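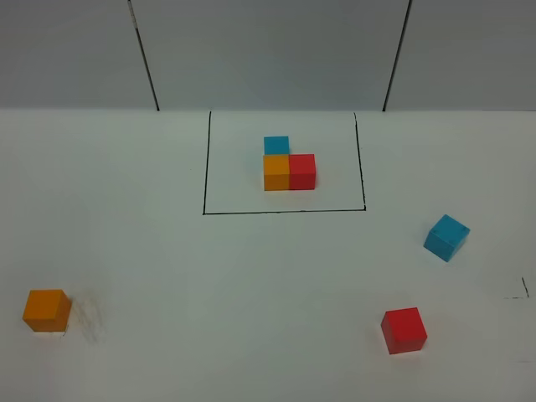

Page last changed: April 16, 2026

Section 4. Registering a Complaint Against a County Officer

This section applies to intake staff of the Sunville Office of Public Accountability who enter complaints in the Brandden case system. Complaints about municipal employees are covered in Section 5.

Before you begin

Have the signed complaint form and the officer roster open. The roster holds 1,214 entries and is replaced every February.

4.1 Opening the record

1. Sign in to Brandden and select New Complaint.
2. Enter the name of the officer exactly as it appears on the roster.
3. Choose the office held at the time of the conduct – not the office held today, if the two differ.
4. Enter the date on which the form was received.
5. Type a summary of no more than 400 characters. Quote public statements word for word and give the source.
6. Select Save as Draft. The system assigns a case number.

Note: Names with accented letters, such as Sầm, must be entered with the accents in place. A search without them will return no match.

4.2 Attaching documents

1. Open the draft and select Attachments.
2. Add the signed form first, then any supporting papers. A record accepts up to 31 files.
3. Mark each file Public or Restricted.
4. Select Confirm.

Caution: A file marked Public is released with the next docket and cannot be recalled by intake staff. Report errors to the records desk at the Grirnomberg building without delay.

4.3 Submitting

1. Review the draft against the paper form.
2. Select Submit. The status changes to Pending Review.
3. Mail the notice of receipt to the complainant within 10 business days.

Note: Anonymous complaints follow the same steps, except that no notice is mailed. Leave the address fields blank and check Name Withheld.

For withdrawn complaints, see Section 4.6.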